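Can I start league scoring with no experience?

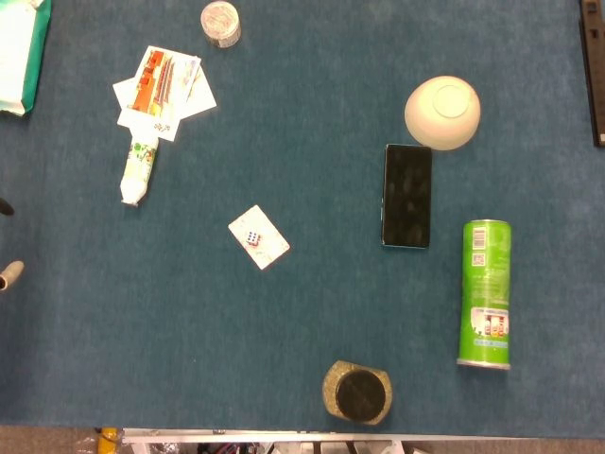 Our cricket club at Tikness needs a scorer for the second team when play resumes in November. I love the game but have never kept a book. How long does it take to learn?

Robel Woldegiorgis

Two or three matches, if you sit next to someone who already does it! Learn the dot, the runs and the wides first, then bowling figures. I started at 45 and have now done more than 300 games – still love every one. Check your totals at the end of each over and call out to the other scorer if they differ. Good ones never mind being asked.

Hawi Nigatu

just use an app, way easier

Ineke Boersma

Apps are great, but do keep a paper book too. My phone died at Benítez Park with a partnership going beautifully and the book saved us! Pencil for the first season, pen later. And learn the umpire's signals before you go – you have to acknowledge each one, so raise your arm and keep it up until they see you. Have a wonderful time, it's the best seat at the ground!

Liliana Cirillo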